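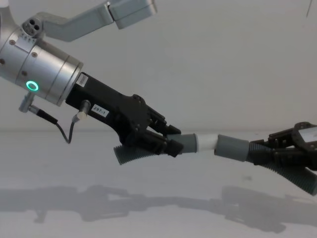
The trouble with two robot arms is that each one thinks it's alone in the world. I'd been warned about this before I drove out to Woltura, a small automation shop in a strip of rented units behind a tile warehouse, and I nodded along like I understood. Then I stood a few feet from the table and watched a pair of grippers hold one gray-and-white cylinder by its two ends, the green ring on the left wrist glowing away as if all was well with the world, and I finally got it. Neither arm can feel what the other one is doing. Each knows where it's been told to go, and how hard it's pushing, and that's pretty much the whole of its social life.

I'd come to hear about the fault. The shop calls it "the wring," which sounds like something you'd do to a dish towel, and that's close to what happened.

Woltura builds test cells for a parts maker called Rimar, and the job this fall was handoffs. One arm takes a part by one end, the other arm takes the far end, they share it for a second or so, and then the first arm lets go. People do this with a flashlight or a bag of groceries without a thought in their heads. The cell had been doing it for weeks, on the same plain part, at a nice sleepy speed. The crew had started leaving for lunch while it ran (they don't do that now).

What they got was a run of 299 clean handoffs and then a bad one. On number 300 the left gripper was told to let go and didn't. The right arm, which had every reason to believe it now owned the part, turned its wrist to carry it away. So you had one machine hanging on and another machine leaving, with a part the length of a short candle between them!

The part lost, obviously. It twisted, popped loose and went off across the unit, where it hit a filing cabinet hard enough to leave a dent I was shown with something like pride. A tech had been leaning over that same stretch of bench 20 seconds earlier to pick up a pen. You can work out for yourself how quiet the place got.

I asked the question I always ask, which is why the thing didn't just stop. Everybody assumes robots stop. And these do, they're the kind that's meant to work near people, and each arm has a limit on how hard it'll push before it quits and sulks. The limit was set at 50 newtons. (If that means nothing to you, it meant nothing to me either; picture a heavy bag of dog food, then picture a lighter one.) But a twist doesn't show up the way a shove does. Neither arm ever went over its number. They stayed polite right up to the moment the part let go, and the log from that afternoon looks so dull that the first person to read it figured they'd opened the wrong day.

Finding the cause took the better part of a week, and I'll spare you most of it. They blamed the fingers first. They swapped them out and ran the cell all night with a phone propped up filming it, and got nothing, not a hiccup. Then they blamed the software, which was at least a crowd favorite. A controller box made by Mivetti had been updated that month, and there was a very satisfying day and a half when everyone was sure that was it. They rolled it back, and the fault showed up again the next morning before the coffee was done.

So, the cable. If you've never spent time near one of these things, you'd be surprised how much of the drama comes down to cables. The arm is a serious piece of metal and the gripper is a clever piece of design, and the order to open your hand travels down a skinny black cord that flexes every time the wrist rolls. On the left arm, one connector had backed off by less than a full turn. Most of the time it made contact. With the wrist rolled just so, it didn't, and the word "open" went out and never arrived. The gripper kept doing the last thing it had heard, which was "hold."

What bothered the crew, and it bothered me too on the drive home, was that the hold was the safe choice. Grippers are built to hang on when they lose their signal. You don't want one dropping a part on someone's foot just because a wire came loose. It's a good rule for one arm. Put a second arm on the other end and the good rule turns into a tug of war, and nothing in the cell was watching for that.

The fix is almost embarrassing. The right arm now waits. It doesn't turn until the left gripper has reported back that its fingers are open, and if that report doesn't come, both arms stay put and a buzzer goes off that I can personally confirm is horrible. They added a twist limit as well, a low one. There's a dab of paint across every connector, so you can see at a glance if one has crept. And there's a clear screen along the front of the bench that you have to slide shut before a full-speed run, which a consultant from Modise had suggested back in the spring and which had sat in its box under the stairs ever since.

The waiting costs them. Each handoff takes longer, and Rimar noticed, and there was a phone call I wasn't invited to hear. Last I knew they'd agreed to live with it through November and look at the numbers again then.

I did get to see the buzzer earn its keep. They unplugged the cable on purpose for me, 3 times, and every time the arms just sat there holding their part between them, going nowhere. The second time I jumped anyway. One of the techs told me that everyone does, and went to slide the screen back open.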